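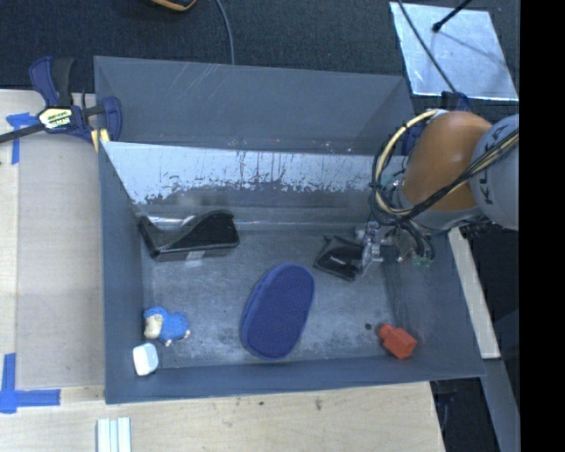

The sorting arm at the Urkness workshop has kept more of us up past supper this season than any project since the kiln, and I promised in the last newsletter that I would write down how it has been going, so please settle in. For anyone who has only seen it under its sheet, the idea is simple enough to say out loud: the arm should reach into a bin of mixed things, pick up one of them, and set it somewhere else without any help from us. We have been at the reaching-in part since September. The bin itself is the big gray one, clamped to the tabletop at the corner, and if you look at the inside of the far wall you will find the shiny sloping panel with its bottom edge worn ragged, which has become the most argued-over piece of anything in the building. A little blue plush toy, a black pouch, a dark blue oval case and a few other things were in there with it, and every one of them has been a teacher of sorts.

Let me back up to the panel. Ishbel Gourlay is of the opinion that a bright slope in the bin is asking for trouble, because anything shiny gives the depth sensor fits and the software starts seeing objects that are really just the ceiling lights. Magnus Drummond likes the slope very much, as it lets things slide toward the middle where the fingers can get at them. They are both right, I think, and we have spent several pleasant evenings going back and forth about it over bad coffee. The compromise for now is that the slope stays and the lights over that table go off whenever the arm is running. Please don't switch them back on to be kind. We have a desk lamp for finding dropped screws.

Now, soft things. I had assumed, before we began, that a hard object would be easy and a soft one would be a bear, and I was half wrong. The plush toy is a dream. You can come at it crooked and the fingers sink in and up it goes. A wrinkled little pouch is another matter entirely, since it has no side to speak of -- it just lies there with its corners poking up, and if the fingers close a hair too high they get a pinch of nothing. Zyanya Aguirre went home one night very cross with it and came back the next day with a change to the approach, so that the fingers now come down until they touch the floor of the bin, back up 4 millimeters, and only then close. That one small change did more for us than a month of my fiddling with the grip force.

Which brings me to the numbers, for those of you who like them (hello, Pantelis). Over the last long stretch of testing we logged 849 tries, and in 823 of them the arm at least got its fingers onto something. I want to be careful here, as getting your fingers onto a thing and carrying it to the tray are two separate accomplishments, and we only began keeping a proper log of the second one afterward. I should have insisted on it from the start. The new log is a spiral notebook on the shelf with a pencil tied to it, and if you run the arm for even ten minutes I would be so grateful if you wrote in it.

The cables deserve a paragraph of their own. If you have built anything that moves, you know that the wiring always wants to be exactly where the motion is. Ours goes past the joint in a big lazy loop, and for a while we tried to tame it with ties pulled good and snug, and it looked beautiful, and then we turned the wrist all the way around and heard a sound I would rather not hear again. We replaced one connector and a good deal of pride. So the loop is generous now, it looks untidy, and I ask everyone to leave it that way, even if your fingers itch for a zip tie. The same goes for the blue tape on the table. It marks where things go back to after the bin has been shifted, and peeling it up costs us a whole evening of measuring.

The part of the software that decides what to grab first goes by Flirnier, a name I can't explain and Magnus won't. Its habit at present is to go for whatever is biggest, which sounds sensible until you watch it chase one large awkward case while small easy things wait their turn. Zyanya would like it to start with whatever it feels surest about and let the hard ones sort themselves out as the bin clears. We are going to try her way next. The change is written, and it wants an evening of patient people to sit with it, one hand near the stop button.

We are also short of things to pick up! The arm has gotten rather used to our present collection, and so have we. If you have odds and ends at home that would fit in your palm or a bit larger, bring them by. Bottles are good if they are empty and clean, and so are cases, small toys, and desk things you no longer use. Nothing glass, please, and nothing you would be sad to see squeezed. There is a box marked Esari under the coat hooks (it came with the name on it, and it is a good box) and you can leave things there any time the door is open.

We will be running the arm again at 7 in the evening most nights this month, with room for 8 people around the table if everyone stands back of the line. Come and watch, or come and tell us what we are doing wrong. I have left out the story of the fuse, which is long, and which Ishbel tells better than I do.

-- Ishbel Carnegie

You are receiving this newsletter because you signed up at the workshop or on our website. To change how often you hear from us, use the preferences link in your email.

Comments (4)

Pantelis Triantafyllou
Hello back. Do the 26 misses bunch up on any one object, or are they spread out? If it's mostly the pouch I'd feel better about the rest.

Ishbel Carnegie
Mostly the pouch, before Zyanya's change went in. I'll copy the pages out for you if you can read my handwriting.

M. Gallagher
Have you tried a matte spray on that slope? We did it on a chute at work and the sensor calmed right down. It does scrape off after a while.

Zyanya Aguirre
It's 4 mm with the fingers we have on now. If anyone swaps them, please measure again before you run it!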